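Hattar Two-Arm Teaching Kit: Two Months of Putting Cards in a Holder
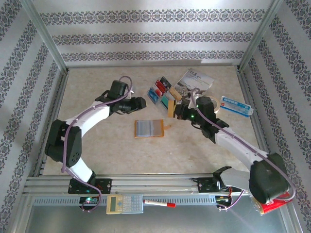 Reviews / Robot Arms

Reviewed by Forough Rostami
15/08/2020

The Hattar kit is two small arms on a shared rail, plus a pair of hand controllers you move yourself while the arms copy you. You record the moves, then train on the recordings. I bought it to teach one job, sliding cards into a folded card holder with plastic pockets.

Setup took an afternoon. The manual skips the step where you pair the controllers, so call support.

Following is good. Slow moves come through cleanly. If you snap your wrist, the gripper trails behind and you have to wait for it. Picking a single card out of a fanned stack is the hard part, and I threw away a lot of takes over it. With the left arm on the holder and the right arm on the cards, I got 87 usable recordings in the first week and 500 by the end.

There is no force feedback. You judge the grip by eye, and thin plastic punishes mistakes.

The recording software saves every take and lets you trim the ends. It crashed twice on me, both times after takes longer than 36 seconds. The cables run along the outside of the arms, so watch them when the two cross.

Good for small tabletop work. I would wait for a software update before buying a second one.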